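Forum: End-of-Arm Tooling
Thread: Vacuum tool or parallel gripper for small printed shapes on a bench cell

k_rajput wrote:

Our laboratory at Kustville is preparing a recommendation on tooling for a tabletop pushing and sorting cell. The parts are small 3D-printed blocks in several outlines and four colors. The controller is a Pokden unit, already purchased and not open to change. The choice before us is between a two-finger parallel gripper from Plavex and a plain cylindrical tool that touches the parts from the side or from above.

Members who have run both arrangements are invited to comment. We are interested chiefly in the time needed to recover from a bad contact, and in how each tool behaves when parts stand against one another. Purchase price is a secondary matter for us.

Kulsoom Rajput

o.lyimo wrote:

We have operated the Plavex gripper for a little over a year. It is accurate and the jaws wear slowly. My concern would be the phrase "against one another." A parallel gripper needs clear space on two sides of every part. When parts are touching, the fingers have nowhere to go down, and the cell must first separate them with a closed jaw, a task for which the gripper was not designed.

In our July trial we ran 30 starts with parts in contact. The gripper finished 20 of them without an operator. The single-shaft tool finished all but a few, although it took longer on each. The log did not record the exact reason for every stop, so I would not rest a purchase on these results alone.

Obadia Lyimo

Irja_K wrote:

I must disagree in part with the previous post. The comparison is between two different tasks. A shaft can slide a part across a surface and can change its heading with some patience. It cannot place one part on top of another. If the recommendation is expected to stand for several years, the laboratory should confirm that stacking will never be requested.

I would also ask what is meant by "finished." In our facility a run is complete when every part lies within 10 mm of its target and the heading is correct. Under that rule the shaft performs poorly on round parts, which roll off the contact line as they are pushed, and on parts with a notch, where the tip settles into the notch and stays there.

Irja Koivisto

o.lyimo wrote:

The point about the definition is accepted. Our rule considered position only. Heading was not scored.

With respect to round parts, we found that reducing the push speed was of considerable help. The Pokden default is too fast for light plastic. We would not use it on any surface smoother than bare wood.

j_bajwa wrote:

A question on compliance, if I may. Is the shaft under discussion rigid, or is it mounted on a spring collar? We fitted a Gökçe spring collar to ours after the second bent tool. It permits almost 10 mm of travel before the controller stops the arm. The drawback is that the tip position reported by the controller is then no longer the true tip position, and the camera has to make up the difference.

Junaid Bajwa

k_rajput wrote:

The shaft is rigid. We have kept the tip just above the work surface in all trials to date and have set the height limit in the controller, so that the arm stops before it can press into the board. A collar has been discussed. I share the concern regarding the reported position, as our camera calibration is already the weakest part of the cell.

In reply to Ms. Koivisto: stacking is not in the present plan. I cannot state that it never will be. The draft will be amended to say so, and scoring of heading will be added.

Irja_K wrote:

Thank you. That amendment meets most of my objection. I would still ask for a small set of gripper runs on the same layouts, so that the two tools are judged on equal terms.

m.siddiqui wrote:

We can supply layouts for that purpose. Our group has been comparing the same classes of tool on a maple board fixed over a perforated optical table. I attach one of our bench layouts for reference.

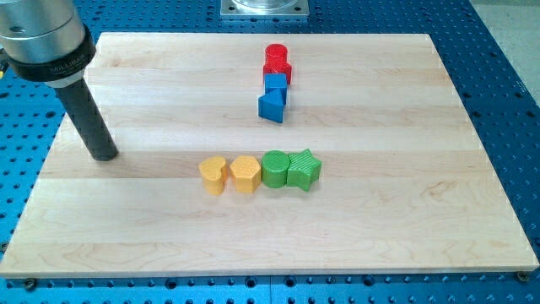
Category: Grippers and Contact Tools

The layout has two groups. The red and blue blocks form a column toward the back of the board, and the yellow and green blocks form a row nearer the front. We use it because it contains both of the difficulties raised in this thread. The red cylinder has another block hard against its front face, and the row includes a heart and a star, both of which have inside corners that can hold a rounded tip.

Our practice is to begin with the row. There is bare wood to the left of the heart, so the black shaft has room for a clean approach on that side. The column is harder. The blocks there touch from the cylinder through to the triangular prism, and a push from the front is passed along the whole line. We therefore approach the column from the side only.

I would add one caution on cameras. The blocks have a ribbed surface and each throws a small shadow on the pale wood. Our first segmentation settings included the shadow as part of the block, which moved the estimated center. Lowering the exposure did not cure this. Moving the lamp did.

Mehwish Siddiqui

j_bajwa wrote:

The remark on shadows agrees with our experience. We lost a good deal of time to the same fault and had blamed the collar for it.

I remain of the opinion that a spring collar is justified where students operate the cell. A bent shaft costs us more than a small position error. Others may weigh that differently.

o.lyimo wrote:

I would weigh it differently. A height limit in the controller costs nothing and leaves the tip position reliable. If the limit is being overridden by students, that is a question of account permissions.

k_rajput wrote:

I am grateful to all who have replied. The draft will recommend the rigid shaft for the first phase, with the Plavex gripper retained on loan for the comparison runs requested by Ms. Koivisto. Layouts will follow Ms. Siddiqui's arrangement, with both groups in place at the start of every run. Results will be posted to this thread when the runs have been scored for position and heading.

Related threads
Setting height limits on the Pokden controller
Plavex jaw pads: replacement interval
Gökçe spring collars and tip calibration
Lamp placement for overhead cameras
Scoring rules for tabletop pushing tasks

Contact the moderators | Forum rules | Copyright Kustville Automation Forum | Back to top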